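From: Sota Oda
To: the list
Subject: Re: Split lines, draft, and who owns the surface (was: Nikell housing question)

Sorry for the slow answer, been at the toolmaker most of the week and only had my phone. Going to reply inline to the original and then ramble a bit underneath. Typing fast, meeting at 2.

> Hi all,
>
> We are a small group, mostly mechanical people, and for the first time
> we've got an outside industrial design studio doing the exterior of a
> product. It's a desktop unit, two-part plastic housing, internal code
> name Ra. The studio sent us surfaces last month. They look great on
> screen. When I bring them into CAD I get a pile of gaps and a couple of
> faces that won't knit, and when I run a draft check about a third of the
> outside goes red.

Normal. Not good, but normal. First thing is don't try to heal it. I know the heal button is right there. If you heal it you now own a surface that is neither theirs nor yours, and the next time they send an update you get to do it over again. And there WILL be an update.

What we did on Horus (handheld, similar size to yours I think, two halves plus a battery door) was ask for the curves along with the surfaces. Not the pretty patches, the actual construction curves. Then we rebuilt the outside ourselves, with the studio's patches sitting in the tree as a reference only. Took one person nine days. Felt like a waste for the first eight. Then the studio moved the top edge by 1.5 mm and our update took a morning.

> The studio says the draft can be added "in engineering". My boss says we
> paid them for a finished exterior and they should fix it. I'm in the
> middle. What is usual?

There isn't a usual. I've seen it both ways and both ways can be miserable. What matters is whether it was written down anywhere, and I'm guessing it wasn't, or you wouldn't be asking.

My take. Draft changes the shape. On a face 60 mm tall, two degrees is about two millimeters at the far end, and anybody who cares enough to have drawn that face will see two millimeters. So if engineering adds it, engineering is doing styling, and the studio will be unhappy with what they see at first shots. Much better if they put it in, but they can only put it in if you tell them:

pull direction
where the split line may go and where it can't
texture, because it changes the draft number
nominal wall
minimum radius your toolmaker will live with on the outside

Did they get those from you before they started? If not then I'm sorry but your boss is half wrong. We didn't send them either on our first job with an outside studio, so no finger pointing from here.

> Also the split line. They drew it as one long S curve running round the
> whole product. It's the main feature of the look, everyone upstairs loves
> it. Our toolmaker looked at it and quoted 3,021 extra for the pair of
> inserts compared to a flat one. Is that reasonable or is he scaring us?

Sounds reasonable to me, even a bit friendly. A curved shutoff all the way round means every bit of it has to be fitted, and if it's steep anywhere it'll flash there in a year or so when the edge wears. Ask him what the steepest angle is along the S. If he can't tell you, measure it yourself, section every 10 mm and write them down. Anything near vertical you want to change now.

Our quote on Horus was 2,537 for something less ambitious than yours, S on two sides only and flat at the back. We argued over it for two weeks with the purchasing people. In the end the studio designer came with me to the shop, stood next to the press, watched the toolmaker point at an old insert with a rolled edge for ten minutes, and went home and flattened the curve by maybe a third. On screen, side by side, yes I could tell. On the part, in the hand, not one person in the review picked the right one. The revised price came down by 972 and purchasing went away.

So my real advice is get those two people in the same room. Not you carrying messages. You'll translate it wrong, I always do. The designer asks "can it be tighter here" and by the time I've passed it on it's become a tolerance question and the toolmaker says no. He'd have said yes to what she wanted.

> Last one. We have snaps all along the inside of the split. With the S
> curve half of them end up at a strange angle. Do you redesign the snaps or
> push back on the curve?

Snaps pull straight in the assembly direction, whatever the split line is doing. Don't tilt them to follow the curve, please. Put them on their own little ledge, flat, and let the lip and groove follow the S. You'll need a few more ribs. Check the sinks on the outside, especially if upstairs wants gloss. Do they want gloss? If gloss then ribs at 50% of wall or less, don't let anyone talk you into 70.

And fewer snaps than you think. We started with fourteen, shipped with eight. The service people thanked us, which never happens.

> Thanks in advance for anything. Even "we had this as well" would help.

We had this as well.

OK some other stuff not in your questions, skip if busy.

1) Naming. The studio called their file "final", then "final 2", then sent one with the same name as the first one but different content. We lost a full day to this. Agree a revision letter and put it IN the model, engraved on the inside face if you have to. We engrave it on a throwaway body now and it shows up in every export.

2) Review on physical stuff. Foam, print, whatever. Screen reviews with both groups turn into a fight over highlights. Soon as there's an object on the table the designers start asking about screws and the engineers start having opinions on radii. Dikby, which is the bracket-and-cover job we're doing now, we had a crummy print by week two and it was the most useful thing on the project. Warped and everything.

3) Cost of a change. We keep a plain sheet, one row per change, who asked, what it cost, what it got us. Not for blame. Horus ended with 1,686 in small tool changes after first shots, and when you read down the list nearly all of it was things either side could have said out loud in August and didn't. Boss position moved for a connector nobody had shown to the studio. A logo recess that ran over an ejector pin. That kind of thing.

4) The studio's vocabulary. Ask what words mean. "Crisp" to our designer was a 0.3 radius. To me it was 0.5 and to the toolmaker it was "sharp, and I'm charging you". Whole email thread, eleven messages, before somebody typed a number.

5) If you're on the same CAD package great, but don't count on it. Ours work in a surface modeler and we get neutral files. Check the tolerence on export, the default in their package was ten times looser than what our kernel wants for knitting and I'd bet money that's where your gaps come from. Ask them to re-export at 0.001 before you do anything else. Should've put this at the top. Try that FIRST, it may close most of it and then you only have the draft to argue over.

One more on the draft check. Set it to the real number for your texture and not the default. Ours was set to 3 degrees from some older job and half the red went away when I changed it to 1. Dumb, but it was a tense meeting before that.

To whoever asked off-list for the Nikell rib chart, I don't have the newer one, mine has the wrong units in column four and I don't want it going round. If someone has a clean copy please post it here.

I can look at your split line if you want to send a section or two, just the curve and the pull vector, don't need the product. Not before Friday though. And if the studio's designer wants to get on this list please tell her she's welcome, we've got too many people here with the same job title as me.

Have to run.

Sota
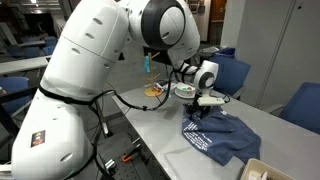

Arm over the table, navy T-shirt in the gripper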